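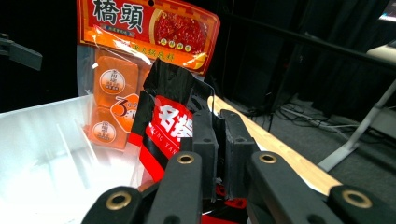 Lists > Okby-users > Archive > August > Re: grasp width goes funny on soft packets

Hi Mark Anthony and all,

Sorry for the slow answer, I had to dig through my own branch to remember what I'd done. Quoting the useful bit of your message so people don't have to scroll:

> On our side the grasp planner is happy with boxes and jars, but on soft
> packets it asks for a width that's way too big. The fingers close, the
> controller sees the width error flatten out early, calls it a grasp and
> starts the lift. Half the time it's only holding a fold of plastic.
> Is anybody filtering this in the planner or do you leave it to the
> gripper node? Also has anyone got clear bags to segment properly? Ours
> come back as two or three objects depending on the glare.
>
> Mark Anthony Bañez

Yes to the first one, and sort of to the second!

We've been working on hot pot seasoning, mostly. It's a lovely horrible test set. You get a glossy black packet with a crumpled top edge, and right behind it a taller bag with a printed header and a clear plastic section with blocks of solid base showing through. The black one reads to our depth network as a hole in the world about as often as it reads as a packet. The clear one reads as whatever's inside it, so the planner goes "ooh, three nice orange bricks" and offers me a grasp on a brick that's behind a layer of plastic.

For the width problem, I stopped trusting the planner's number at all once contact starts. What I do now in the Gedine bridge is:

 1. planner gives pose and opening width, same as yours
 2. close at constant speed until the first contact flag
 3. from there switch to force mode and throw the target width away
 4. only declare a grasp when the width has been still for 200 ms AND the force is above the floor

Step 4 is where I reckon yours is falling over. If you only look at width, a crumpled edge will sit still for a moment while it folds over the fingertips, and then it gives. Adding the force check got rid of most of our phantom grasps. I logged 1,681 closes on packets before the change and 222 of them were flagged as held and then lost before the place pose. I haven't got a matching batch for afterwards yet so I won't pretend I've got a number, but the bin of shame next to my desk is filling up a lot slower.

The parameter names, if you're on the same release as me:

 grasp.hold_mode: force
 grasp.settle_ms: 200
 grasp.ignore_planned_width: true

Watch the last one, it defaults to false and the docs have it under the old name. I lost an afternoon to that. If you spell it the old way it doesn't complain, it just quietly does nothing, which I've opened a ticket about (and got a bit snippy in, sorry to whoever maintains the loader).

On the clear bags: what helped was segmenting on the header first and growing downwards. The header is printed card or film with heaps of contrast, so the mask for that bit is solid nearly every time. Then I take everything underneath it within the header's width, at plausible depth, and merge it into the one instance whether it looks like bag, block or glare. Crude as anything. It breaks when a bag's lying on its side, and it'll happily swallow a smaller packet standing in front, so I subtract any other confident masks before merging. The order matters there and I had it backwards for ages.

I tried the fancier thing too, fine-tuning on 1,000 synthetic renders out of Samonte with random highlights on the plastic. It got better on renders! On the wrist view it was pretty much a wash. My renders had lovely soft studio light and no fingers in them, and the real view has dark fingers all through the bottom of it, so the model kept deciding that a black finger against a black packet was one object. I've since gone back to masking out the gripper from the joint state before anything hits the network, which I should have done at the start. If you aren't doing that yet, do it before you touch anything else I've said. Dilate the mask a bit too, the bright bushings throw little highlights that leak past a tight one.

I can push the merge script to the Bendell repo if it's any use to you. It's one file and the comments are mostly me swearing at myself, so give me a day or two to tidy up. What gripper firmware are you on, by the way? The contact flag came in noisy on the older one and I had to debounce it in the bridge.

Cheers

Recent in this list

Bridge drops joint state after reconnect
Re: Re: wrist calibration drifting over the morning
Samonte exporter and alpha channels
Anyone running the planner headless?
ignore_planned_width not read from old configs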